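**Hanivmont, July 2024.** Flellard has changed the wrap label on its yellow drink bottle, and the shared offices on the second floor of the Villanueva building have changed their table clearing routine to match. Both changes took effect this month.

The new label covers the body of the bottle and stops short at the neck and the base, which stay transparent. The large lettering runs sideways along the bottle, and the barcode sits near the bottom. The screw cap is the same yellow as before.

Grethe Þorgeirsson, packaging manager at Flellard, said the label has to come off before the bottle is recycled. "The bottle and the label are different plastics. Pull the label, empty the bottle, put the cap back on." The first run was 2000 bottles. 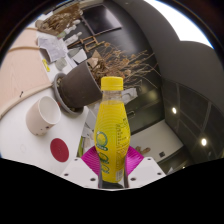
At the Villanueva offices, bottles left on the tables were being thrown out with paper cups and food waste. In February, a check of one week's trash found 93 bottles that could have been recycled. Under the new routine, tables are cleared at 16:00. Bottles go to the sorting station by the stairs, and cups go to the kitchen. Coasters and plants stay where they are.

Védís Bisgaard, who runs the building's office services, said the sorting station has separate bins for bottles and labels. Putura, the hauler, collects both every 7 days. Loads with labels still attached are accepted until the end of the summer and will be charged as mixed waste after that.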